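Answers for customers of the Hemden Water Cooperative on billing, meter reading and water quality. Account holders in Gullach should also read the notes on bore supply near the end of this page.

## Accounts and billing

**How often are accounts issued?**

Accounts are issued quarterly and are payable within the period printed on the front page. Pensioner concessions are applied automatically once a current card has been registered with the office.

**Why is my account marked "estimated"?**

An estimate is used where the meter could not be reached on the reading day. Common causes are locked gates, parked vehicles and overgrown verges. The difference is corrected at the next actual reading — no application is required.

**May I submit my own reading?**

Yes. Readings may be lodged through the online portal or by telephone within seven days of the date shown on the card left in your letterbox. Please record the black digits only.

**What is the charge for a special reading?**

There is no charge for a reading taken at the sale of a property. In all other cases a fee of $17 is added to the next account.

## Meters

**Who is responsible for the meter?**

The Cooperative owns and maintains the meter and the pipework on the street side of it. Pipework on the house side, including the first tap, is the responsibility of the property owner.

**I believe my meter is running fast. What can be done?**

Check first for a concealed leak. Turn off every tap and appliance overnight and compare the reading at bedtime with the reading in the morning. If the figures differ, please engage a licensed plumber. If they do not, a meter test may be requested in writing. The test fee is refunded where the meter is found to be outside the permitted tolerance.

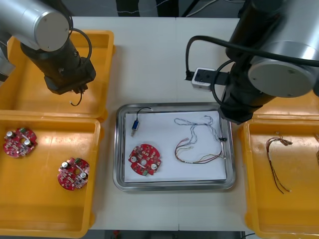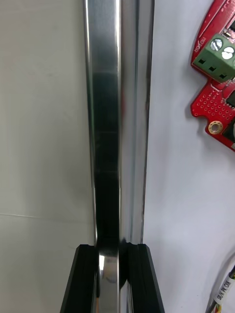
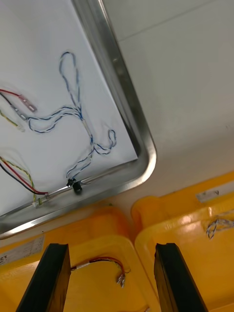
Suha Rizk wrote to ask whether a tenant may request a meter test, as her landlord had declined to do so. A tenant may request a test provided the tenant is named on the account. Otherwise the request must come from the owner or the managing agent.

**Can I claim an allowance for a concealed leak?**

One claim may be made per property in any two-year period. The claim must be accompanied by the plumber's invoice, and the loss must be over 2,000 litres.

## Water quality

**Why is my water cloudy?**

Fine air bubbles commonly give water a milky colour. Allow a glass to stand; if it clears from the bottom upwards, the cause is air and the water may be used as normal. Brown or yellow water should be reported.

**Is the supply in Gullach different?**

The 798 connections in Gullach receive bore water, which is harder than the Hemden supply. Residents may notice scale in kettles and hot water systems. Softening devices are permitted if fitted by a licensed plumber.

**When is the office closed?**

The counter is closed on Sunday and on public holidays. Burst mains may be reported by telephone at any hour.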